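Fruit bowl gone off in two days, what am I doing wrong?
Home > Kitchen and Food > Storing and Keeping
Posted Apr 29, 2018
392 views

Povilas Uibo
Member, Bonberg

I buy fruit on a Saturday with the best of intentions. By Monday the bananas have gone spotty, by Tuesday there's a peach (when I'm foolish enough to buy peaches) with a soft patch the size of a coin, and by the middle of the week I am eating toast again and feeling judged by a bowl.

I've tried the windowsill, which I now gather is the worst place in the house. I've tried the fridge, and got bananas like wet leather. My sister swears by putting everything in paper bags, but then I forget what's in them, and I don't think an unlabelled paper bag should ever be a surprise.

The flat is small and the kitchen is warm, as the boiler lives in there and has no manners. There is one cupboard that stays cooler but it's where the saucepans are. I live alone and get through perhaps a piece of fruit a day, two if I'm being good.

Is there some order to this? What goes in the fridge, what stays out, and is there any sense in washing it all when I get home? I did that last time and felt very organised and then the grapes grew a beard.

Replies (2)

marrowfat_jean
Regular, 6 years on the forum

The grapes grew a beard because you washed them. Put them away dry, in the fridge, in whatever bag they came in if it's got holes, and rinse a handful when you want a handful. Same goes for strawberries and raspberries, only more so. Berries hold a grudge about water.

As for the rest, the trouble is mostly who is sitting next to whom. Apples and bananas both give off a gas as they ripen that hurries up everything near them. It's a fine thing if you've got a pear like a doorstop and want it by tomorrow. It's less fine if you've built a handsome bowl with bananas draped over the top of everything, the way they do in magazines, where I assume the fruit is binned after the shoot.

So my own arrangement, after a good many years of throwing things on the compost:

Bananas on their own, away from the boiler. Hang them off a cup hook if you've got one. Once they're as ripe as you like them they can go in the fridge. The skins go black and look like something dug out of a bog but the inside is fine for a couple of days. What you had, I suspect, was green bananas put straight in the cold, and those never really recover their spirits.

Apples in the salad drawer. They'll keep for weeks in there, as opposed to going woolly on the side in a warm room. Take out what you'll eat in the next day or so.

Peaches, plums, nectarines, pears, kiwis and avocados stay out until they give a little when you press near the stalk, and then into the fridge the same evening. Don't wait until morning, I have waited until morning.
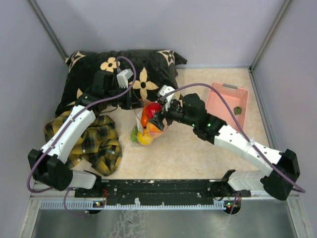

Oranges and lemons will put up with nearly anything. In your kitchen I'd have them in the fridge, but a week on the side won't hurt them. Lemons go hard if they're left loose in the cold for a long time, so I keep mine in a box with a lid.

Tomatoes I refuse to discuss on here again after what happened last May.

The other thing is to move the saucepans. I realise that's easy for me to say. But if you have one cool cupboard and it's full of objects that don't care what temperature they are, somebody in that kitchen has been badly housed. Even clearing half a shelf would do. Leave the door open a crack now and then so it doesn't get stuffy, and look things over when you go in, because one bad one will take its neighbours with it. The old saying about the apple and the barrel was meant as storage advice before the vicars got hold of it.

And buy less! One piece a day is seven pieces. Most of us come home on a Saturday as if we'd been told to feed a school. Get a few things ripe for now and a few things hard for later, and nip out for more midweek if there's a shop near you. I go to Mets on the corner here and they don't mind at all if you buy 2 plums, though the lad on the till does look at you.

Freezer, too, if you've a drawer going spare. Peel the bananas first. I didn't, once, and had to go at one with a bread knife.

dave from the allotments
New member

get a Zirero box, my mum has one. Its got a vent thing in the lid. No idea if it works as she only keeps her batteries in it

or just eat the fruit faster

Povilas Uibo
Member, Bonberg

Thank you Jean, that's a great deal more than I deserved. The saucepans are being moved tonight. There turned out to be a fondue set behind them, still in the Wurito bag from when I bought it, so I've now got nowhere to put a fondue set either.

One more thing if you're still about. Do pineapples ripen any further once they're home, or is that it? I've got one here that smells of nothing whatever.

marrowfat_jean
Regular, 6 years on the forum

That's it, I'm afraid. They soften a bit and the colour changes but they don't get sweeter. Sniff the bottom end before you buy, and ignore people who tell you to pull a leaf out. For the one you've got, slice it, bit of brown sugar, hot grill until the edges catch. Leave the fondue set where you can't see it.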